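Home Organization Basics, handout for session 3: sorting containers
Bogdan Sikora

Okay, so last time we emptied one drawer and everybody survived. This week it's the container pile. You know the one. Trays, tubs, lids that fit nothing, that one basket you bought because it was on sale and it looked so tidy in the store (I have four of those, so no judgment from me).

Start with a clear table. I mean really clear — mail off, keys off. Then bring over just a few pieces at a time. My first year teaching this I let people dump out the whole cabinet and we spent the entire hour chasing lids!

Pick one piece to be the home base. I like an open wire basket for this, the white grid kind, set at the back of the table where you can reach it without knocking things over. Smaller stuff goes in front, lying flat, so you can see what you've got.

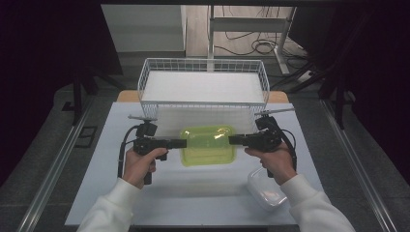
Now ask what goes inside what. A shallow tray with rounded corners will usually drop right into a basket, but try it both ways before you decide, long side and short side. If it rocks or sticks up at one end, it's the wrong tray for that basket, and forcing it just bends the wire. Clear food containers I keep apart until the end. They nest with each other much better than they nest with anything else, and they scratch.

Use both hands, please! One-handed stacking is how my Pilby tubs ended up behind the fridge.

For next time: do one shelf at home, 25 minutes on the timer, then stop even if you're on a roll. Write down which pieces had no partner. Bring the list and one orphan lid — we're doing a swap table.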